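Progress report: Odukoya falls prevention and strength classes
Period: to end of February
Prepared by: Temitope Adeyemi, physiotherapy lead
Grant holder: Pletard Physiotherapy

## Delivery

Classes ran at both sites, Alau and Plurkach, throughout the period. The programme received 128 referrals, mostly from GP practices, with the remainder from hospital discharge teams and self-referral. Each participant attends one supervised session a week and is given a home exercise sheet covering sit-to-stand, heel raises, tandem standing and stepping over a low obstacle.

Total attendances to date are 2291, against 1663 at the same point in the previous funding year. The increase comes almost entirely from Alau, where a second Tuesday class was opened. Plurkach is level.

## Assessment

Participants complete the Timed Up and Go, the 30-second chair stand and the four-stage balance test at entry and at week 12. Grip strength was dropped from the entry assessment because the readings from the two sites could not be compared. It will return once both dynamometers have been calibrated.

Re-test data are incomplete. At Plurkach, 23 participants passed week 12 without a second assessment, as the sessions fell while the assessor post was vacant. They have been offered a late re-test, which will be reported separately and not merged with the week 12 results.

## Staffing

Skarphéðinn Lauritsen has taken up the assessor post and covers both sites. Two exercise instructors have completed their postural stability training. One is still waiting for the certificate.

## Equipment and spending

Ankle weights and resistance bands were replaced from the consumables line. The parallel bars at Alau need new floor fixings and a quotation has been requested. Spending on room hire is above profile owing to the second Alau class. Travel is below profile, and we ask for permission to move the difference between the two lines.
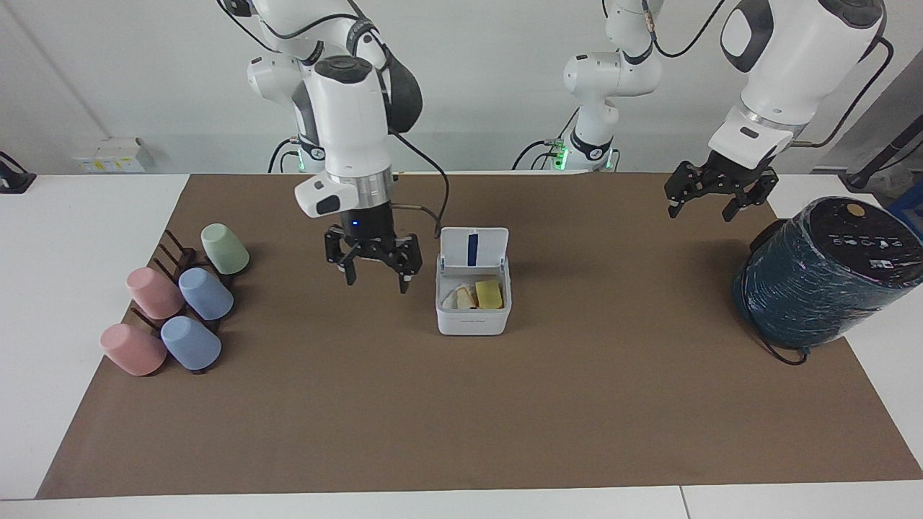
**Will the second Alau class continue after the current grant period?**

It will run to the end of the present 12-week block, and any further block depends on approval of the transfer from travel to room hire.

## Next period

- Complete the late re-tests at Plurkach.
- Calibrate both dynamometers and restart grip testing.
- Revise the home exercise sheet in larger type.
- Submit the full re-test table with the next report.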